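Suche Suchbegriff eingeben Los

Trodetti: Weniger Wartung versprechen wir nicht

Rovunau, Mittwoch, 14. August 2024

Der Greiferhersteller Trodetti legt für seine handgeführten und robotergeführten Zweifingergreifer eine neue Wartungsanleitung vor. Sie umfasst 66 Seiten und ersetzt das Faltblatt, das bisher jeder Lieferung beilag. Von »wartungsfrei« ist darin keine Rede mehr.

»Das Wort stand jahrelang in unseren Prospekten, und ich habe es nie geglaubt«, sagt Jurgita Zariņš, Leiterin des Kundendienstes. »Ein Belag, der greift, nutzt sich ab. Wer etwas anderes erzählt, hat den Greifer nur auf der Messe gesehen.«

Ausgangspunkt waren 149 Serviceberichte aus dem Werk Tirkia. Viele Störungen, die dort als Softwarefehler gemeldet wurden, ließen sich auf ausgefranste Beläge oder lockere Schrauben an den Fingern zurückführen. Ob der neue Prüfplan daran viel ändert, will Trodetti erst nach einem Jahr beurteilen – die Zahlen aus dem ersten Probelauf beim Anwender Dambrauskienė hält das Unternehmen für zu dünn.

Der Plan sieht vor: Beläge bei Schichtbeginn ansehen, Kanten mit dem Finger abfahren, Schrauben in den Gewindeeinsätzen nachziehen. Danach folgt ein Blick auf die Öffnung der Finger vor einem Alltagsgegenstand. Ein Belagsatz kostet 80 Euro, der Wartungskoffer 549 Euro. Nötig ist der Koffer nicht, passendes Werkzeug liegt in den meisten Werkstätten ohnehin.
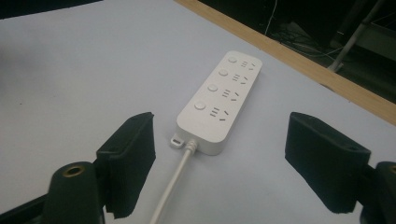 Weit geöffnete Greiferfinger mit schwarzen Belägen vor einer weißen Steckdosenleiste.

Schulungen beginnen im Oktober in Rovunau.

Kommentare

werkbank_h: 80 Euro für zwei Stück Belag? Da klebe ich lieber selber.

M. T.: Und wer zieht die Schrauben in der Nachtschicht nach?

Weitere Meldungen
Trodetti stellt Faltblatt ein
Ersatzteile: neue Bestellnummern
Werk Tirkia: Servicezeiten im Oktober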